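Can you visit the place where the western series Steltura was filmed?

Yiğit Özkan
1 January 2023

Hello everybody. In August my wife and I want to travel to Bastilby, and I have read that many outdoor parts of Steltura were filmed near this town. My question is if the canyon with the rope bridge is open for visitors, and if it is possible to go there without a car. I wrote to the tourist office but I did not receive an answer. We can walk well, but my wife does not like heights. Thank you in advance.

oldreelfan
Yes it's open. Bridge is gone though, they took it down after season 2.

Brirance_walker
I have been there two times, so I will try to answer everything. The canyon is inside the Hinds nature park and you pay at the gate. From Bastilby there is a bus to the village of Brirance, 4 times a day in summer. Please check the last one back, I missed it once and the taxi was expensive. From the village you walk 6 kilometers on a marked path. The highest point is 1,413 meters, but you do not need to go up there. The lower path stays beside the river and your wife will be fine on it.

The sheriff's house is still standing, behind the old sawmill. It is only a front wall with supports, and you may not go inside. The small museum in the village has costumes and the first scripts, and the lady at the desk was an extra in two episodes, so ask her about the horses. 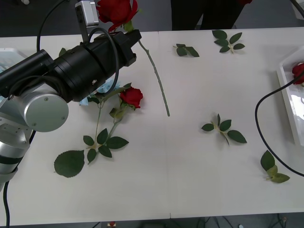
If you have time for only one of them, I would choose the river path and leave the museum for a rainy day.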